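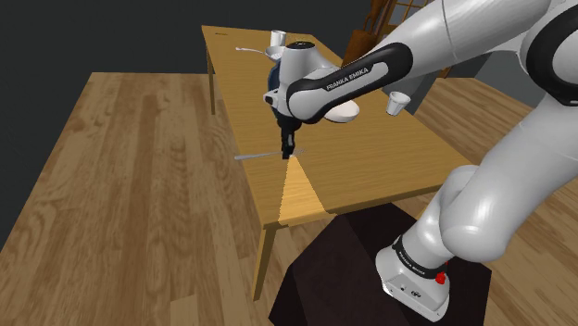
Search this diary Go
Last updated: May
Evening, by Valentin Ruchti

Got the sourdough starter going again after a whole winter of neglect, and wow, it smells like old apples! I fed it 75 grams of rye this morning and it had climbed right up the jar by lunch. Réka Hegedűs says I should name it. I'm calling it Grevuleck.

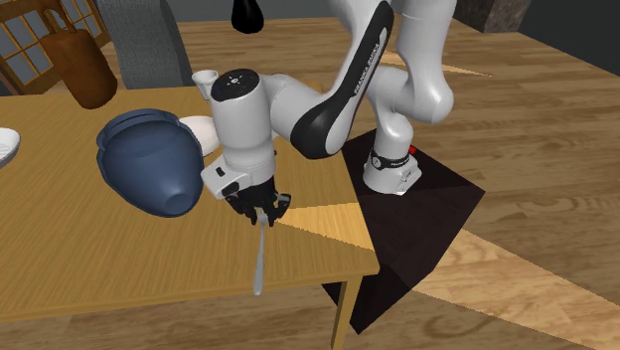 The first loaf is planned for tomorrow — 400 grams of white flour, a bit of the rye, and way more water than I used last time (my last one could have held a door open). Réka wants to come over and shape the second one herself, so I need to clear some room. A light wooden table like that one is what I'd love for kneading, but my kitchen counter will have to do. She's bringing her good scraper and the plum jam from Unley. I still need salt.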